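Cametbridge High School News

Print | E-mail this story | 2 comments

Spring honors night moves to the gym

March 29, 2021

The spring honors night at Cametbridge High School will be held in the main gym this year instead of the auditorium. The change gives families more room to spread out, and it lets the school seat students and parents in the same space. Doors open at 6 p.m. and the program starts at 6:30. The date in April is on the letter each family received with third-quarter grades.

Seating is limited to 200. Each student being recognized may bring two guests. Tickets are free, but they must be picked up ahead of time at the front office, and the student's name has to be on the list before tickets are handed out. If your student was nominated and you have not received a letter, call the office before the end of the week. 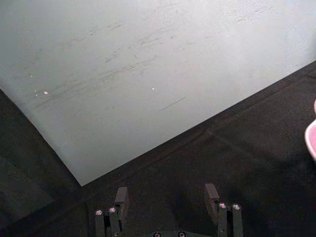
Academic letters will be presented first, followed by the department awards and the service awards. Samer Twal, assistant principal, will read the names. Students should line up in the hallway by the weight room in the order given on their letter, and should stay in line after they have crossed the stage so the row can be seated together. The stage is the portable one used for the winter concert, and the panels will be cleaned before they are put down. Students are asked to wear shoes with clean soles. Heels are allowed on the stage but not on the gym floor, so anyone wearing them should come in by the side door, where the mats will be.

The department awards go to one junior and one senior in each subject. Teachers turned in their choices before spring break, and those names will not be released until the program. The service awards are for students who completed 40 hours or more outside of class during the school year. Hours worked from home count this year, including tutoring by video and letter writing for the care center on Caldeira Street, as long as a signed form is on file. Forms can still be turned in to the counseling office through Friday. Late forms will be held over for next year, and seniors will not be able to use them.

Zuleica Frota, who teaches chemistry and advises the National Honor Society, is in charge of the induction portion of the evening. New members will sign the book one at a time. Each will be given a pen to keep. Officers will read the four pledges from the podium, and current members are expected to attend and sit with the group. Dress for members is the same as in past years: white shirt or blouse, dark slacks or skirt. Stoles for seniors will be handed out at the morning practice and must be returned after graduation.
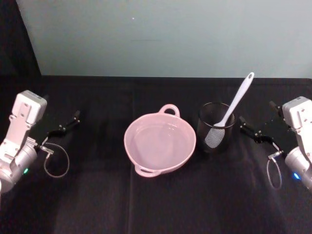
Practice for everyone taking part is during advisory on the day of the program. Students who have first-hour classes at the vocational center should see Ms. Frota about a pass. A second, shorter practice will be held at 5:30 p.m. for readers and officers only.

Parents may take pictures from their seats. Please keep the center aisle open while names are being read. Certificates for students who cannot attend will be in the front office the next morning and can be picked up by the student or a parent through the last day of school.

Parking is in the north lot. The south lot will be closed that evening for the softball game.

Share (2) | Print | E-mail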